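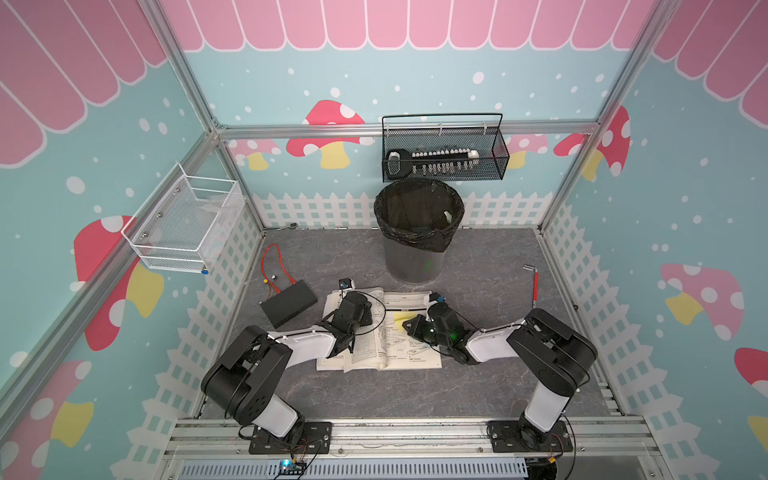

## Aug 16, 2021 – vinyl transfer onto curved glass, second round

Carrying on from the May tests. Same jars, same transfer tape (Strebel, clear, medium tack). Changed only the vinyl and the squeegee order.

Stock for today:

- Urero matte permanent, black and rust
- Fedalance removable, black only, end of the roll
- 7 straight-sided jars, 2 round-shouldered ones from the Drerkgate box
- isopropyl, lint-free wipes, the soft squeegee (the hard one has a nick in it, see May)

### Cutting

Leaf border, 69 mm tall, repeated to fill the jar wall. Blade depth left where it was for the Urero. First cut dragged at the leaf stems where two curves meet in a point. Dropped speed one step and rounded the stem tips slightly in the file. Second cut weeded clean.

The Fedalance cut through to the liner in two places at the same depth. Backed the blade off a half turn and it was fine. Write the depth on the roll core next time.

Saved the edited file as leaf border 868. The older file still has the sharp stems, do not use it for anything under 40 mm.

### Application

Wiped all jars with isopropyl, let them stand, wiped again dry. Marked the baseline with a strip of masking tape all the way around.

1. Tape down over the weeded design, squeegee from the center out.
2. Flip, peel the liner back from the design at a flat angle. Peeling the other way lifted the leaf tips in May.
3. Trim the transfer tape close, then snip it from the top edge down between the leaves so it can spread.
4. Touch down the middle leaf first, work left, then right.
5. Wait five minutes before pulling the tape.

Straight-sided jars went without trouble. One overlap at the back seam, 2 mm, black on black, can't be seen from the front. I left it.

Round-shouldered jars still pucker at the top. Snipping the tape helped the lower half only. The vinyl itself has nowhere to go above the shoulder line, so the border needs to sit lower or be cut as separate leaves. Tried separate leaves on the second jar – slower, but no puckers.
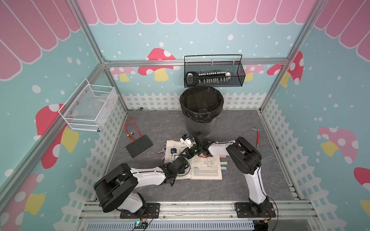 Low heat from the craft gun flattened one pucker on the first round jar and stretched the leaf next to it. Not worth repeating on small shapes.

### Rust over black

Layered three rust leaves over the black border on one jar. Registration by eye was poor, off by a leaf stem's width. Added two small squares outside the design on both layers and lined those up on the next one. Much better. The squares come off with the scraps.

Edge of the top layer shows a fine line of trapped air where it crosses the lower one. Knock out the black under the rust in the file and leave a 1 mm overlap.

### Open

- Hand-wash test on one Urero jar and one Fedalance jar, ten washes each, cold water
- Recut border as single leaves, numbered on the scrap side
- Replace the hard squeegee
- Lid labels: still on paper, want to try them in vinyl with the same leaf
- Strebel tape is down to the last few turns, reorder before the next batch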